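A December Open Day in the Kerkenberg Woods

Posted in Walks and Visits, 3 comments

I had been meaning to get to the winter open day at Kerkenberg for years, and every year something came up, a cold or a cousin or a leaking water heater. So when the notice went up that the estate would be opening the old service road to walkers again this December, I put it on the refrigerator door with two magnets and told everybody in the house that I was going, with or without company. I went without, as it happened, and had a lovely time.

You take the bus to Udolik and get off at the last stop, by the shuttered garden center, and from there it's a short walk up to the gate. The fare is 3 dollars each way and the driver does not make change, so bring small bills. The gate was to open at nine. I was there at twenty to, stamping my feet with a handful of other early birds, and a very kind woman shared her ginger cookies with me before we had so much as said good morning. By the time they let us through I had eaten two and learned all about her knee.

At the gatehouse they give you a folded map and a sticker with a number on it. Mine was 62, and I wore it on my hat all day and then all the way home on the bus. There is a little exhibit inside on how the woods were planted and thinned, with some fine old saws on the wall and a ledger open under glass. The entry on show lists 2658 saplings set out in a single season, in handwriting so neat I wanted to take it home and frame it. I could have stayed in there longer (it had a stove), but the man at the desk said the light would be best before lunch, such as it was, and shooed us all out the back door and onto the road.

And what a road it is for a slow walker! It's narrow asphalt with no lines painted on it and no curbs to trip over, and it runs straight off into the bare trees until it slips in between them and is gone. The pavement had that dark, damp look, and further along it had picked up a pale shine from the white sky. Leaves lay thick along the left side, tan and rust and plain brown, with low dark mounds of shrub behind them under the trees. A bit of mist was hanging about farther in, so that the distant trunks looked as if somebody had gone over them with an eraser. I'm fond of woods in this state. In summer you get the leaves and that's about all you get, and in winter you can look at each tree and see how it's put together, which one leans, which one goes straight up.
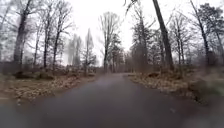
Eftychia Zacharopoulos writes that she walked the same stretch in spring and would not trade it for the winter one, mud and all, and she wants it mentioned that the asphalt gets slick under wet leaves, so people should wear something with a proper tread and keep to the middle.

I'm happy to pass that along, and I'll add that a walking stick is no bad thing either. I had my late uncle's with me, the one with the rubber foot, and was glad of it.

I fell in for a while with a family who were trying to follow the printed map, which is a charming thing to look at and a little optimistic about distances. It marks a spot called Ambrose as if it were just past your elbow. Ambrose used to be a forester's hut and is now a bench and a tin box with a visitors' book in it, and I reached it a good deal later than the map had promised. The book is worth the walk. The estate numbers its pages by hand and I signed on page 254, under somebody who had drawn a really excellent owl. I can't draw, so I wrote down what I'd had for breakfast and wished everyone well.

There was soup at Ambrose too, out of a big pot on a camp stove, barley and carrot with plenty of pepper. You pay what you like. I had one cup standing up and a second one sitting down, and heard a long story about a horse called Ivis that used to haul timber along this road and would not, for love or oats, pass the bench without stopping. They have a hook with her name on it back in the gatehouse. I had walked right by it in the morning, so of course I had to look in again before I left.

The part I liked best had a bend in it. The path swings gently to the left there and goes in behind a great rounded boulder all furred over with olive-green moss — the greenest thing I'd seen all day, and I was so pleased with it that I stood there like a tourist at a cathedral. On the other side the bank rises a little under its leaves, and a few of them had strayed onto the asphalt. Off behind the trunks I could make out something low and flat-topped, a building or maybe a fence, and I never did find it on the map.

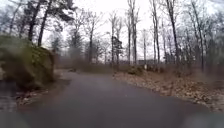
The mossy boulder at the bend, Kerkenberg woods, December.

The gatehouse closes at three and they do mean three, so leave yourself time for the exhibit if you skipped it on the way in. Restrooms are around the side, clean and very cold. Dogs are welcome on a leash. There's no parking at the gate itself, and the bus back to Udolik goes at twenty past, from the same side of the street where it drops you off.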